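Sorting the Yellow Shelves: my second-term workshop project

When Aitana Collado handed out the project titles in April, I was hoping for the lathe one. I got "storage and picking of mixed parts", and I'll admit I sulked all the way through lunch. It turned into my favourite bit of the year, so sorry, Aitana, you were right!

The store room at Moya is small, with grey striped carpet and yellow shelving on a black metal frame. Parts for the assembly exercises come from there, and by the time I arrived everybody had their own idea of where things lived. Black mouldings ended up on three different shelves, some face down, some stacked inside each other (they stick, and then you're stood there wiggling them apart like plastic cups). Our class does four builds a term and each one starts with a hunt.

I began by timing the hunt. Ebony Harawira read out a parts list and I fetched, with her phone running as a stopwatch. My first go took 300 seconds. Aurelio Rivas tried the same list and beat me, but he had hidden half the parts himself the week before, so I'm not counting it.

Then came the layout. I drew it on squared paper, rubbed it out, drew it again and finally cut little card shapes for the parts and pushed them about on the kitchen table at home until my mum wanted to lay it for tea. The rules I settled on were these. Metal parts go on the top shelf, standing flat, holes up. Black mouldings go on the middle shelf in a single line, all facing the same way, with nothing stacked. The bottom shelf stays for whatever is being used that day. Anything boxed goes in a grey tote on the floor in front, where you can reach it without stretching over the parts.

I wanted the metal parts lower down at first. Anselmo Llorente, who was doing the project next to mine, said to put them where you can see the tops, and once I'd tried it I agreed. You spot a part by its pattern of holes far quicker than by its side. My eye level is not Anselmo's eye level though (he's enormous), so we argued about that for most of a morning.

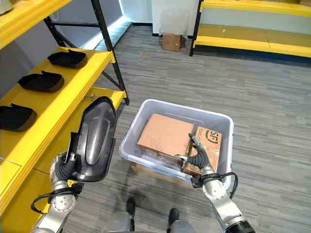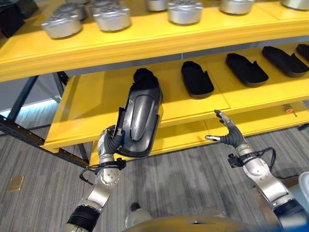 Black mouldings, in the hand and on the middle shelf. The tote with its two boxes is in the first picture, the metal parts on the top shelf in the second.

The single line was the change I had most doubts about. It eats up shelf! Mouldings that used to sit in a pile now need a whole run of space, and I had to move a load of old Jumell catalogues out to the corridor to make up for it. But you can take one by its rim without disturbing its neighbour, and a gap in the row tells you straight away that one is out. I like the gaps more than anything else in the project. Before, if a part was missing, we found out halfway through a build.

The tote was less of a success. Two boxes fit in it nicely, but with more than that you're lifting one to read another, and the small ones tip over. I tried a cardboard divider, which went soggy when somebody put a drink on it, and I gave up after that. A shallower bin would be better, I think. Zikance do one but it was over my budget of 40 pounds, most of which had already gone on labels.

For the final test I did the same list again, same stopwatch, and got it down to 100 seconds. Ebony had a turn and managed 80, which I'm pleased about and also slightly annoyed about. She had never fetched from the new layout before, so I take it as a point for the shelves.

If I had another month I'd do proper labels on the shelf edges (mine peel) and I'd ask the first years to try it without any explanation from me. I'd also like to weigh the top shelf when it's full, as I never checked what it's rated for and Aitana has marked me down for that, fair enough. The drawings are in the blue folder by the store room door, including the bad ones.

Comments (3)

Visitación Cordero: Lovely to read this! We had the same trouble with nested mouldings at Gellotia and a single row sorted it for us too. What did you use for the labels?

Anselmo Llorente: I am not enormous. The shelf is low.

Aurelio Rivas: My time should count.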